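**Topic: Can a machine take over closet and laundry sorting yet?**
Board: Household Automation, General Discussion

**lamai_ratanaporn** (moderator), 9:40 a.m.

Members are asked to keep this thread to tasks that can be repeated and measured. The task under review is the handling of clothes hangers near a rack and a storage basket. Please state your conditions when reporting results.

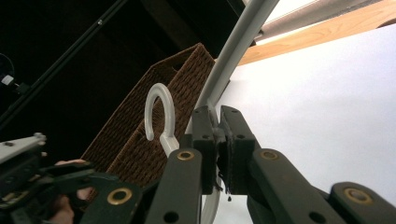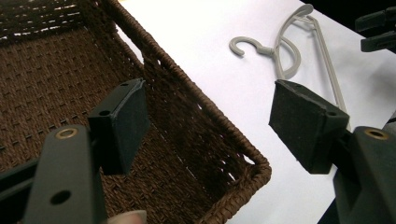
*Hanger handling beside a wicker basket: hook between the finger pads (first), hanger flat on a white surface with the fingers open (second).*

**A_Loureiro**, 10:15 a.m.

Thank you. Our workshop at Reltley ran 800 hanger pickups in April with a two-finger arm on a fixed bench. It missed 16. On that basis I consider picking up a hanger a settled matter. Placing it on a rod is a separate task and should be scored separately.

**clultness_ops**, 10:52 a.m.

I must disagree with "settled." A fixed bench with one type of hanger does not represent a household. In our trials at Clultness, the rate fell sharply once hangers were allowed to overlap. May I ask whether yours were laid out singly?

**A_Loureiro**, 11:08 a.m.

They were laid out singly, on a plain surface. I accept the point as regards overlap. I do not accept that it makes the figure meaningless.

**tehrani_facilities**, 11:30 a.m.

Speaking for a linen service: a pale hanger on a white surface, as in the second picture, is a fair test for any vision system, and I would like to see it included in every trial. Our staff clear a mixed basket in 5 minutes. No vendor has yet offered us a machine that will commit to that time in writing.

**amora_home**, 1:20 p.m.

With respect, speed is the wrong measure for private homes. A resident who cannot raise her arms would accept a slow machine. We would place reliability and safe contact first.

**clultness_ops**, 1:47 p.m.

Agreed on safe contact. I would still require the full cycle, from basket to rod, before the word "chore" is used. Gripping a hook is one step of it.

**lamai_ratanaporn** (moderator), 2:05 p.m.

Noted. Results for pickup, overlap and placement will be listed under separate headings. A_Loureiro, kindly post the April pickup log, including the misses. Safety requirements should be raised in thread 821.

**A_Loureiro**, 2:31 p.m.

I will post the log this evening. Placement figures are not yet available.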